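The Green Dish

By the time Tala Sleiman had been running the robotics club for three winters, she had learnt to bring her own biscuits, to keep the good screwdrivers in her handbag, and never to let Hussam Bitar name anything before lunch. The arm had been named before lunch. It was called Brutus, and it was the gentlest machine any of them had ever worked with, so gentle that for most of January it couldn't hold a pencil.

"It's shy," Hussam said, whenever it let go of something. He was fifteen and tall and spoke to Brutus in the voice his grandmother used for the cat.

The club met above the Matar bakery, up a flight of stairs that smelled of sesame and hot sugar, and it had the room for as long as it liked so long as the chairs went back against the wall. There was one long table, a kettle that needed to be held down with a finger, and a cupboard full of things that earlier members had begun and gone away from. Tala loved the cupboard. On slow evenings she would open it and tell the younger ones who had made what, and how far they had got, and what they were doing now, which was mostly accountancy.

The task that year was set by the Wuvska Cup, and it was called Laying the Table. A robot had to find a dish, go down to it, take hold of it by the rim and carry it across to the other side without a knock. You could bring your own dish, which the other teams seemed to think was a kindness. Hussam brought the green one from home. It had sat on his family's sideboard all his life with the keys in it, and he said that if Brutus could manage that one he could manage any dish in the world, and his mother said that if Brutus broke it he needn't come home for supper.

They taught the arm by leading it. One of them would guide it down to the dish and across and up, while the little camera at its wrist kept a record of everything, and afterwards a program that Tala called Floko would chew through the lot overnight and come up with its own idea of how the thing was done. Each go was called a run, and each run had a number and a line in the blue notebook. It was dull work and they were very happy doing it. They talked about school and football and whether fish got bored. Sami, who was the youngest and had a cold from October to April, kept the notebook, and wrote down remarks that were not strictly needed. Run 66 said, good but Hussam sneezed. I sneezed too but after.

The trouble began when they had got into the three hundreds. Brutus would come down beautifully, open his fingers, and then hang there above the middle of the dish, dithering a little from side to side, like a man who has walked into the kitchen and forgotten why.

"He likes the pattern," said Sami.

"He can't like the pattern," said Hussam, though he sounded rather pleased. "Can he, Miss?"

Tala said she didn't think so, but that she had been wrong about a good many things in that room, and that the sensible course was to put the kettle on and look at what he had been looking at. So they pulled the chairs round her old laptop and went back through the recordings, picture by picture, with the biscuits going from hand to hand and the crumbs going where they liked.
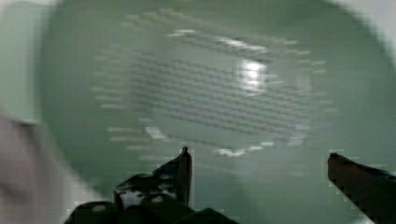
"No wonder, poor thing," Hussam said at last. "I'd be lost as well."

They had always watched from the side, you see, from where they stood at the table in their socks and jumpers, and from there it was plain as anything where the dish stopped and the table started. It had never crossed their minds how it might be for Brutus, going down close with all that green coming up to meet him, everything smeared with the hurry of it, and a great white glare sitting there brighter than any rim.

"We're rushing him," said Tala. "We lead him down as if we've got a bus to catch."

"We usually have got a bus to catch," said Sami.

It was true, and she wrote it in the notebook. After that they went slowly. Hussam hung his mother's second-best tablecloth over the lamp, a good way off from the bulb, which took the worst of the shine away, and they agreed that whoever was leading the arm must hum a whole verse of something on the way down and not reach the dish before the end of it. Hussam hummed wedding songs. Sami hummed the tune from the ice-cream van, which had a very long verse, and hers turned out to be the best runs of the lot.

Run 352 was the first that Brutus did all by himself. He came down as if the dish were asleep. He passed over the dotted middle, and for a moment they all held their breath, even the ones with colds, and then he drifted on to the edge and closed his fingers and lifted. Across he went, and down, with a click so small that they might have missed it if the bakery's mixer had been going.

Sami burst into tears and had to be given the last biscuit.

The Cup was to have been on March 21, 2020, and of course there was no Cup. The chairs went back against the wall. Tala carried Brutus home wrapped in a blanket on the back seat, with the belt done up, and for some months he stood in her spare room beside the ironing board, and on the club's evening she would switch him on and turn the laptop round so that the others could see him from their kitchens and bedrooms. They hummed to him down the line, all slightly out of time.

In July she drove over to return the dish. She left it on the step in a box full of newspaper, rang the bell and stood well back by the gate, and Hussam's mother came out and unwrapped it there and then and turned it over in her hands, looking for the chip.

"Not a mark," she called across the garden, and she sounded almost put out. "Wait there, you'll have some coffee. I'll pass it over the wall."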